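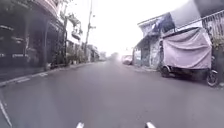 Carside is a rule pack and checking tool for small ground robots that use the carriageway. Likum sells it as a written set of 11 operating rules, a configuration file that turns those rules into limits, and a desktop program that replays logs and marks each place where a limit was broken. It does not drive anything. Its value depends on how well the rules deal with ordinary kerbside conditions, and the right-hand side of this street is a fair sample: a vehicle under a pale tarpaulin is parked against the kerb, a motorcycle stands just behind it, and there is room on the road for only one or two vehicles. Rule 4 (standing vehicles) and Rule 6 (obscured ground) both apply at that point, and they ask for different things.

I reviewed version 3 of the pack on a 2,200 metre route in Sketville, using a four-wheeled robot with a top speed set well under walking pace. A trained operator was in line of sight throughout. The pack was bought at the normal price.

What is supplied

The rule document is short and mostly well written. Each rule has a statement, a scope note, the values that may be changed and the evidence that must be kept. "Must" and "should" are used consistently, and every "should" is paired with a box in which the user records the reason for doing something else. Older packs of this kind let the two words drift, and a safety file built on them was hard to defend.

The configuration file is plain text with one value to a line. Units are in the names of the values, so there is no doubt about whether a clearance is in metres or centimetres. Changes are logged with the old value beside the new one.

The replay program, called Park, reads position, speed and object tracks and sets them against the rules. It was stable in use. It is slow to open long logs, and it cannot compare two logs side by side, a feature I missed when checking the effect of a changed value.

Rule 4: standing vehicles

Rule 4 sets a side clearance and a lower speed when passing any vehicle at rest. The clearance is measured from the outermost known point of the vehicle. For a bare car this works. For a covered vehicle, the outermost point is often cloth, and cloth moves. The rule says nothing about covers, loads or anything tied on.

I treated the cover as solid and added a margin for movement. Carside allows this through a value named soft_edge_m, but the value is described only in the appendix and is set to zero when the pack is installed. A user who reads the rules and skips the appendix will pass a draped vehicle with the same gap as a bare one. The default should be above zero, and the value belongs in the body of Rule 4.

The rule also treats two vehicles parked one behind the other as two separate objects. The speed limit lifts when the first has been cleared and comes back for the second. With a short gap between them, my robot sped up and braked again inside its own length. Park marked this as correct behaviour. It is poor practice all the same, as the gap is where a person is most likely to step out. A minimum distance before speed is restored would solve it. I set one by hand in the robot's own planner.

Rule 6: obscured ground

Rule 6 covers any part of the road edge the sensors cannot see. It asks for a speed from which the robot can stop before it reaches the hidden area, with an allowance for a person walking out of it. The worked tables are clear and include braking figures for worn tyres and for a slight downhill slope. This is the strongest part of the pack.

The conflict with Rule 4 lies in lateral position. Rule 4 asks for a set clearance and then a return to the nearside. Rule 6 prefers the robot to hold a wider line until the hidden area is in view. Likum's order of precedence puts the lower-numbered rule first, so Rule 4 wins and the robot returns early. I would reverse this. The scope note for Rule 6 allows an operator to claim precedence in writing, and that is what I did, but a new user should not have to find it there.

Rule 7: kerbs, frontages and fixed objects

Rule 7 is the one most likely to be needed on residential streets. It deals with raised edges, gates, doors, poles and objects placed by householders.
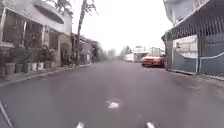
Pots along the raised pavement on the left; a gate and a parked red car on the right.

Under Rule 7 a line of pots on a raised pavement counts as a fixed boundary if the objects stay behind the kerb edge. The leaves are not counted unless they reach over the carriageway. I found this sensible. The robot is on the road, the pots are not, and treating every shrub as an obstacle would push it towards the centre line for no benefit.

Gates are handled with less care. The rule tells the user to survey each gate and class it as pedestrian, vehicle or unused. A tall barred gate may be any of these, and the class cannot always be settled from the road. The pack offers no "unknown" class. I entered all such gates as vehicle gates, the cautious choice, and accepted the slower running. When a car is also standing at the kerb in front of a gated building, the limits from Rules 4 and 7 overlap, and Park correctly applies the lower of the two speeds. That part needed no adjustment.

Utility poles are recorded as fixed points with a clearance of their own. There is a useful note about not using a single pole as the only position reference, with a method for checking two or more against each other.

Glare and low contrast

Rule 9 requires the robot to slow down when the far part of the route is washed out. The trigger is a contrast value taken over the upper part of the camera image. Under a bright white sky it fired often, including where the near road was perfectly well defined. The rule should look at the stopping distance first and the horizon second. A robot at this speed has little use for what is happening at the far end of the street. I narrowed the window to the lower part of the image and recorded the change, as the pack requires.

Results

The full set of runs gave 2,213 rule events, meaning moments when at least one rule set a limit. Park's verdict agreed with my own reading of the log in 1,721 of them. Most of the disagreements came from Rule 9 firing without need. The next largest group came from the return to the nearside under Rule 4. I found no case in which Park passed a clearance that was below the configured value.

These figures belong to one route and one robot. They should not be used to set values elsewhere.

Record keeping

Each event is stored with the rule number, the value in force, the measured value and the version of the configuration file. Exports are in a common table format. The operator's notes are kept in a separate file and joined by time stamp, so the robot and the operator's tablet must share a clock. The manual mentions this on its last page. I would move it to the first.

Retention is left to the user. The pack gives a suggested period but no advice on faces or number plates in stored video, a serious gap for any robot that works on a public road. Likum lists a privacy annex for release in May.

Recommended changes before use

Set soft_edge_m above zero.
Give Rule 6 precedence over Rule 4 for lateral position, and record the reason.
Add a minimum distance before speed is restored between parked vehicles.
Class every uncertain gate as a vehicle gate.
Limit the Rule 9 window to the stopping distance plus a margin.
Check the clocks at the start of each session.

Verdict

Carside is suitable for teams that already have a safety file and want a consistent way to check logs against it. The braking tables and the event records justify the purchase. It is less suitable as a first rule set, because several defaults are weaker than the text around them suggests and the order of precedence needs correcting by hand. I will keep using Park for replay, and I will test the next version on the same route with the same values.

Reviewed Tue 21 February. Version tested: 3.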